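Robótica de manipulación. Apuntes de la unidad 7: fallos de agarre en piezas delgadas

7.1 Planteamiento

La unidad analiza un fallo registrado con las pinzas manuales Fotico durante las tareas de clasificación de cubiertos y de extracción de varillas. En el registro de octubre, la señal de cierre indicaba agarre válido y la pieza no estaba retenida. El controlador Enik dio por terminada la maniobra y pasó a la siguiente etapa sin generar alarma.

No se trata de un error de planificación. El fallo se produce entre el contacto y la confirmación, un intervalo en el que el sistema solo dispone de la apertura medida y de la imagen de la cámara de la pinza.

7.2 Condiciones del fallo

a) Sección pequeña. En palillos y mangos finos, la diferencia entre la apertura con pieza y la apertura sin pieza es del orden del juego mecánico de los pivotes.
b) Piezas cruzadas. Al cerrar sobre un mango puede arrastrarse el cubierto contiguo. La apertura final es entonces mayor que la nominal y el controlador la acepta.
c) Medio con refracción. Una varilla parcialmente sumergida se ve desplazada respecto a su posición real. El error aumenta con la profundidad y con la inclinación de la vista.
d) Reflejos especulares. El metal pulido y la superficie del agua saturan zonas de la imagen, y el detector de bordes Gadora devuelve contornos falsos. 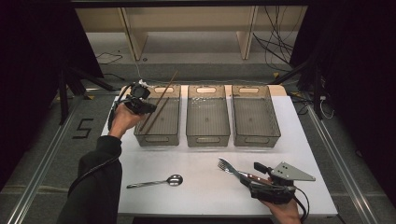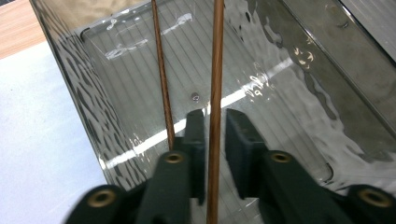
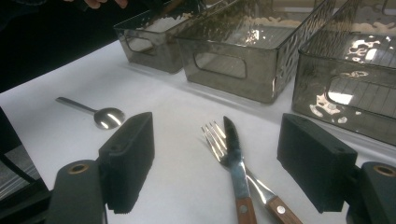 Figura 7.1. Manipulación de piezas delgadas con pinza manual. Primera imagen: palillos y tenedor sujetos, vista superior. Segunda: varillas de madera en agua. Tercera: tenedor y cuchillo cruzados ante las cubetas.

7.3 Secuencia del fallo

1. Aproximación con la pinza abierta.
2. Cierre. El contacto se produce solo en el borde de una de las almohadillas.
3. La apertura entra en la ventana de aceptación y se confirma el agarre a los 500 ms.
4. Giro de la pieza durante la elevación.
5. Caída a los 700 ms. La confirmación ya está emitida y no vuelve a evaluarse.

El defecto de diseño está en el paso 3: la comprobación es única y anterior a la carga. Véase el criterio de Brannigan en la unidad 4, que exige una segunda lectura con la pieza suspendida.

7.4 Medidas correctoras

Repetir la lectura de apertura tras la elevación y compararla con la del cierre. Toda variación superior al juego de los pivotes se trata como pérdida de pieza.

Definir un límite superior de apertura para cada clase de objeto. Sin él, el arrastre de dos cubiertos queda registrado como agarre correcto.

En tareas con agua, no usar la posición aparente de la parte sumergida. El punto de agarre se toma por encima de la superficie.

Revisar los cables antes de cada serie. Un cable tenso desplaza la pinza durante el cierre y reproduce los mismos síntomas que el caso a).

7.5 Ejercicio

Proponer una ventana de aceptación para el mango del tenedor y otra para un palillo, y justificar si pueden compartir el mismo umbral inferior. Indicar qué condición del apartado 7.2 sería la más difícil de detectar sin cámara. Entrega: martes, al inicio de la práctica.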